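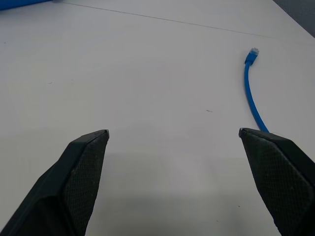 Ticket 248 – Label printer skips every second label
Status: Solved
Opened by: Kumudini Miah, Nanitz front office
Handled by: Siwan James

Print this page | E-mail this page

22/01/2018, 9:40
The Virnum printer feeds a blank after each address label. Started when we opened the new box of rolls. I've turned it off and on and reinstalled the driver, same result. We have a mailing of 3000 going out this week, so any ideas are very welcome!

10:15 – Siwan
Great report, thanks! Could you run the self-test? Hold the feed button while you switch it on, and let go at the second beep.
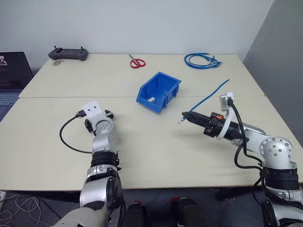
10:50 – Kumudini
Self-test skips too. It says "gap sensor: 11" at the bottom, if that helps.

11:05 – Siwan
Oh, that helps a lot – the old rolls gave a reading of 5 in August (Amos Lyons wrote it down on the ticket, bless him). The new backing paper must be thicker, and the printer is missing the gaps. Please load a new roll, close the lid and choose Tools, Media, Calibrate. It'll spit out a few blanks and stop.

11:30 – Kumudini
Calibrated, and I've just run about 20 with no blanks at all. Lovely stuff! Starting on the mailing now.

11:35 – Siwan
Wonderful! I'll add the calibration step to the printer page so Biljana has it for the Cassim office too. Closing this one.

Print | E-mail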